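In Defense of the Plain Microwave

I have been shopping for a microwave since March, which is a ridiculous sentence to type. I say shopping, but mostly what I do is stand in the appliance aisle at Fotach and get annoyed. The one I wanted to replace was a hand-me-down that had moved with me through three apartments, and when its turntable finally quit turning I thought, fine, twenty minutes, in and out, home in time for lunch.

Well. The first one I looked at had 123 cooking programs. It said so on a sticker right on the door, like that was the good news! I stood there trying to come up with 123 things I have ever put in a microwave and I ran dry at soup. Soup, leftover rice, butter I forgot to take out, the same mug of coffee over and over, popcorn when there's company. Potatoes if I'm being lazy about potatoes. After that I'm making stuff up.

The one next to it wanted to get on my Wi-Fi. The one next to that cost 238 dollars and had no buttons whatsoever, just a sheet of black glass that lit up if you waved at it a certain way, and I apparently wave wrong. A very sweet kid in a Fotach apron showed me how to set the clock on it and had to start over twice.

So this is my case, and I've been making it at anybody who will sit still for it: the microwave was done. It was a finished object. A box, a door you can see through, a little panel down the side, a big button that says go. Somebody figured that out decades ago and we should have left it alone and gone off to fix printers.

Let me start with the button. I want a start button I can find at 6 in the morning without my glasses, which means it needs to be big and it needs to be a different color from everything around it. Put it near the bottom, put it near the top, I don't care, just don't make it a gray square in a field of gray squares. The first microwave I ever bought with my own money was a Pladavon, and it had one fat button that stuck out from the rest like a thumb. I could work that thing half asleep with a baby on my hip (and did, for years).

Then the door. I'm a push-to-open person. I know the handle people are out there and I know they're loyal, but a handle gets sticky, a handle catches your sleeve, and a handle is one more thing poking out into a small kitchen. With the push kind you can bump it with an elbow when both hands are full of casserole. My sister-in-law's handle came off in her hand on Thanksgiving and she had to pry the green beans out with a butter knife.

And buttons, real ones, on a membrane, with something printed on them. Yes, crumbs and steam and general kitchen grime get on them. You wipe them. I've never once had to wake one up first.

I do have to admit something about color. When everybody's kitchen went stainless, mine went stainless too, and I regretted it inside of a week. Fingerprints! I was buffing a microwave. I had a special cloth. A white one gets dirty too, sure, but it gets dirty like a sink gets dirty, where you see a smudge, you wipe the smudge, and you go on with your day. And a cream or off-white box sits in the corner looking like it belongs to the house. The black ones look to me like they're waiting for a phone call.

The Niso catalog that comes to my house had 9 microwaves in the last one, and exactly one was white, and it was on the back page next to the dorm fridges. As if wanting a plain one is something you grow out of.

People tell me the extra programs are for folks who really cook. I really cook. I make stock. I have opinions about onions. When I'm really cooking I use the stove, and the microwave's job is to melt the butter and stay out of it. I had a Yau for a while with a fish setting, and I tried it once, on a nice piece of cod, and I'd like to apologize to that cod.

What I want is minutes. Let me poke in some minutes, give me a quick key or two for the common ones, a plus and a minus for when I change my mind, and then let me press go. If the display has nothing to do, it can show me a zero. I don't need a greeting from it.

They do still make them close to the way I like, with the big colored button and the door release down at the bottom of the panel.
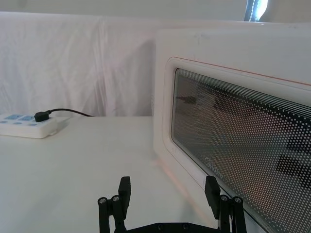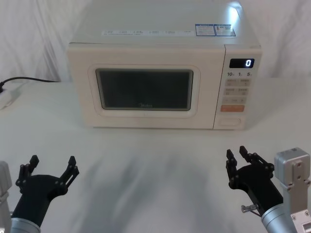 A reader signing in as stillusesadial writes that I'm being far too generous to buttons. Two knobs, one for power and one for time, and you never need to read a thing. Hers has been going for longer than her marriage, she says, and the only number she has ever aimed for is the 10, which wore off the dial so long ago that she steers by a dab of nail polish. She also wants it on the record that cod belongs in a pan, and that any microwave with a clock is just one more thing to change twice a year.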